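Nine days in the Trosach, and a leopard on the last one

The bus drops you at the Prakason gate and that's it. No shop, no signal. A barrier pole, a ranger with a clipboard, a lot of dust. I had two bags and bad boots.

I came in February, end of the rains, grass up to my chest. Wrong time for big cats, everyone says so. Right time for birds. Bee-eaters on every wire, rollers, a fish eagle screaming over the Jemik pan before the kettle boiled. The reserve list stands at 705 species and I got nowhere near it. Didn't care much.

Mornings were walking. Out at five, single file, no talking. You learn to look down first – tracks, dung, a snake skin hung on a thorn. By ten the heat shuts everything up and you go back and lie under the one good tree untill four.

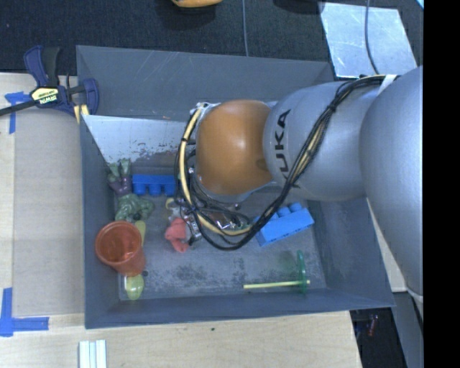

Ximena Manríquez thought I was doing it all too fast. Sit still at one waterhole for a whole afternoon, she told me, and stop chasing the list, the animals will come to you or they won't. She has spent 1,000 nights out in the Trosach, by her own log, and still calls herself a beginner.

So I sat. Hsiao waterhole, the log hide, a flask of cold tea. Two hours of doves. Then warthogs, kneeling to drink like old men in church. Then buffalo, around 500 of them, and the noise of it, the smell, mud everywhere. They took an hour to clear and I forgot to write any of it down.

The leopard was on day nine. Last drive, last bend before camp, light almost gone. A female, low on a branch, one leg hanging. She looked at us, looked away. The driver cut the engine and we just sat their in the dark after she'd gone.

Going: the bus runs twice a week in the dry months, once in the rains. Bring better boots then mine. Camp beds are basic, the showers are cold, and the stars are very, very good.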